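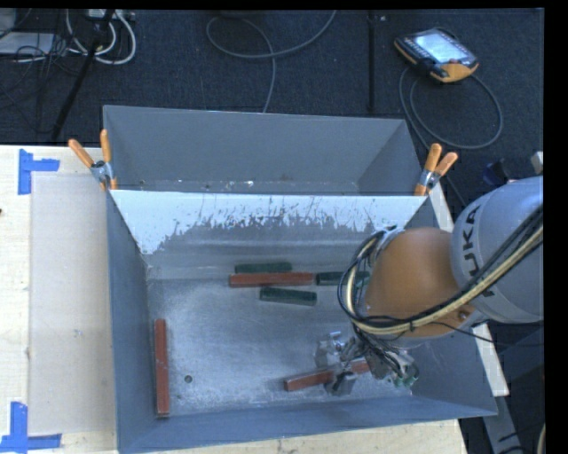

Figure 6. The bin-picking cell at Zonis, with a reddish-brown bar between the gripper fingers and more bars lying in the bin below.

Brulla Workshop Papers > Field Studies > Section 4
Posted in March by the Avodance study group
12 shares | 6 comments

4.2 What visitors asked at the open day

I'll admit I went into the open day thinking people would want to talk about the arm. It's a KUKA, it's big and orange, and it sits right there by the table (Figure 6). But most of the talk was about the bin! We had 32 visitors come through between 10 a.m. and the lunch break, and I wrote down every question I could catch, 241 in all, on the backs of old schedule sheets.

The one I heard most was some version of "how does it know which bar to take?" Fair enough. With red-brown and dark green bars lying side by side, a couple of them nearly parallel, you can see why people wonder. My stock answer was that the planner scores each bar on how much room the fingers have on both sides, and then I'd wave at the bar by the left wall and ask them what they would do about that one. People got really into this. One group argued for so long that I lost the next group to the coffee table.

The second favorite was the clamps. I had a whole speech ready about grasp scoring, and folks wanted to know why two spring clamps with orange handles were holding the bins together (so the bins don't shift against each other, I said, and they nodded and looked a bit let down). Same with the blue tape on the table, which marks a spot we go back to when we reset the layout.

I sorted the questions afterward using the Simanjuntak scheme from Section 3, with one change: I split "safety" into questions about the arm and questions about the cables. The cable pile was bigger than I expected, and I've kept it as its own row in the table for Section 4.3. Questions from kids went in with everyone else's, mostly on account of my handwriting.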